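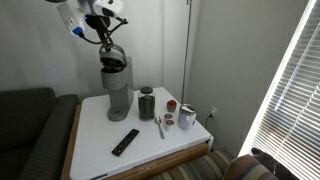 The coffee maker with its lid up, and the gripper on the handle.

"People always want to know about the coffee first," she says, laughing, and I admit that I was about to ask. I have come to Pasteden to talk about whether machines can do the chores yet, and she has spent 12 years on the question, first on the packing lines at Bosthorpe and for the last three on the household side, with the project they call Akanda.

Her short answer is "some of them, slowly, if you're patient". Her long answer takes up most of the afternoon and a good many biscuits.

"On a shop floor you can arrange the world to suit the machine," she explains. "The boxes come along at the same height, and you can paint a line on the ground and ask everyone to stay behind it. You can't do that in a sitting room. There's a spoon out, the remote's been left on the table, and it still has to find the lid."

And lids, I learn, are a subject all of their own. She can talk about hinges the way my uncle talked about roses – fondly, and with a long list of grievances.

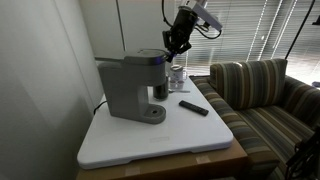
Gripper fingers at the top of the coffee maker, with the lid down.

"You and I open a lid without looking," she says. "We feel it give. Push too hard and the whole machine slides away from you, so you put your other hand on it and never notice you've done it. With one arm you haven't got another hand."

I ask about the pods, which seem to me the fiddly part. She nods for quite some time. They are small and light and they roll, she says, and she would sooner give an arm 20 tins to stack than one pod to drop in its hole.

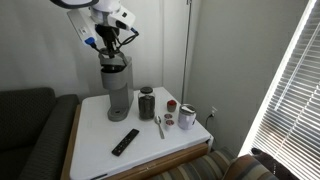 What about the rest of the house, then? She is cheerful about wiping tables and hopeful about loading a dishwasher, provided that the plates are sensible ones. Beds she puts a long way off. "A duvet cover defeats me, and I've got a degree," she says.

She goes back to Bosthorpe in March for eight weeks, to see what the packing lines can borrow from the kitchen work. Before I leave she offers me a coffee, and makes it herself.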